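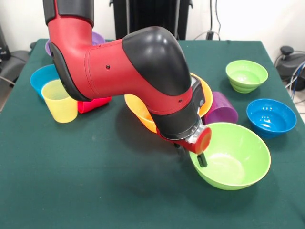 Wenine suspends unattended running of table-top arms after gripper fault

2024-09-05

The Wenine Institute has suspended all unattended running of its table-top robotic arms following a fault at its Juna laboratory, in which an arm continued to press downwards after its gripper had met the rim of a bowl. No one was hurt. The arm was switched off by hand and has since been returned to limited use under supervision.

The incident took place during a long series of trials in which an arm sorts and stacks household cups and bowls on a cloth-covered table. The work forms part of the Arango programme, which studies how machines handle light objects that tip, roll or slide when touched. Cups and bowls are set out in a different arrangement before each trial, some of them upright and others on their sides, and the arm is given a single task to complete.

According to the institute's preliminary report, the trial that failed was number 3698 in a planned series of 4000. The arm had been instructed to take hold of a bowl by its edge. One gripper finger came down on the rim when it should have passed inside it. Under normal conditions the controller would have registered the contact, stopped the downward movement and lifted the arm clear. On this occasion the contact signal did not reach the controller, and the arm went on pushing for nine seconds before the operator on duty pressed the stop button.

The bowl cracked and was withdrawn. The gripper finger was bent slightly at its mounting and has been replaced. The table and the arm's own joints were examined the same afternoon and no further damage was found.

Yavuz Türkmen, head of laboratory safety at Wenine, said the outcome had been minor but that the institute was treating the matter seriously.

"A plastic bowl is of little value, and we would expect to lose one from time to time," he said. "What concerns us is that the arm met resistance and did not respond to it. Had a person's hand been on the table, the same fault would have applied. We are not prepared to run these machines without someone present until we are satisfied that it cannot recur."

Cause of the fault

The preliminary report identifies a worn connector in the cable between the wrist and the controller as the most likely cause. The cable bends each time the arm reaches across the table, and the report finds that repeated movement over several months had loosened one of the pins. The connection held while the wrist was level and failed when it was tilted steeply downwards.

A second weakness was found in the software supplied with the arm. When the contact signal was lost, the controller continued to use the last value it had received, which showed no contact. It raised no warning. The report states that the loss of a safety signal should in every case be treated as a reason to stop, and that this had not been tested when the arm was accepted into service in April.

The arm's separate limit on motor effort did not operate during the incident. Investigators found that the limit was working correctly but had been set too high for the task. The setting had been chosen for an earlier project involving heavier objects and had not been reviewed when the cup and bowl trials began.

Zumunport, the company that supplies and maintains the arms, has been informed of the findings. In a written statement it said that it accepted the report's account of the connector and was preparing a change to the controller software. It advised other users of the same model to examine the wrist cable at their next service and to confirm that the effort limit suits the work being done. The company said it knew of no similar case elsewhere.

Earlier signs

The report notes that there had been earlier signs of trouble. Records kept by the controller show short interruptions in the contact signal in a number of trials during the preceding weeks. Each lasted only a fraction of a second, and in each case the trial was completed. The interruptions were stored in the log but did not appear on the operator's screen.

Operators had also reported that the arm sometimes nudged a cup over before gripping it, or came to rest on the edge of a bowl for longer than expected. These reports were entered as ordinary failed attempts and were passed to the research team. They were not passed to the safety office, as the form then in use did not ask whether the arm had behaved in an unexpected way.

Rosaura Cáceres, who leads the Arango programme, said that her team accepted the criticism.

"A trial in which a cup falls over is a normal result for us, and we record a great many of them," she said. "We had grown used to reading every failure as a question about the method. Some of them were telling us something about the condition of the machine, and we ought to have looked sooner."

Dr Cáceres added that the results of the trials already completed were being checked against the controller's records. Any trial in which the signal was interrupted will be marked and left out of the programme's main findings. She did not expect the overall conclusions to change, but said that publication would be held back until the check was complete.

Measures now in force

The institute has introduced the following measures at Juna, which apply to every table-top arm on the site:

An operator must be in the room, within reach of a stop button, whenever an arm is powered.

Hands are to be kept off the table until the arm has returned to its rest position and the motors have been switched off. This applies equally when objects are being set out, righted or retrieved.

The wrist cable is to be inspected at the start of each working day and replaced after every 600 hours of running, whether or not wear can be seen.

The limit on motor effort is to be set for each task, written on the trial sheet and signed by two members of staff.

Any interruption in the contact signal now stops the arm at once. A temporary change to the controller, made by the institute's own staff, will remain in place until the supplier's version has been received and tested.

The reporting form has been rewritten. Operators are asked to state separately whether the task failed and whether the arm behaved in a way they did not expect. Forms in the second group are sent to the safety office on the same day.

Staff who work with the arms have been asked to attend a short refresher session before their next shift. Visitors and students may continue to watch trials from behind the marked line but may not set out objects until further notice.

Effect on the programme

Trials resumed on one arm after the cable and gripper finger had been replaced and the effort limit reduced. The arm now moves more slowly when approaching the table, and each trial takes longer to complete. Overnight running, on which the programme had relied to reach its planned total, has ended for the present.

The remaining trials will be carried out during staffed hours only. The institute has agreed to extend the programme's use of the laboratory so that the series can be finished, and other groups affected by the change in the room timetable have been notified directly.

Mr Türkmen said that unattended running would not be considered again until the final report had been received and the supplier's software had been tested on every arm at the site, including a test in which the contact cable is deliberately unplugged while the arm is moving. The final report will be sent to the institute's governing board and made available to staff through the safety office.

Members of staff who noticed unusual movement in any of the arms before the incident, and who have not yet spoken to the investigators, are asked to contact the safety office at Juna. Reports may be made in confidence.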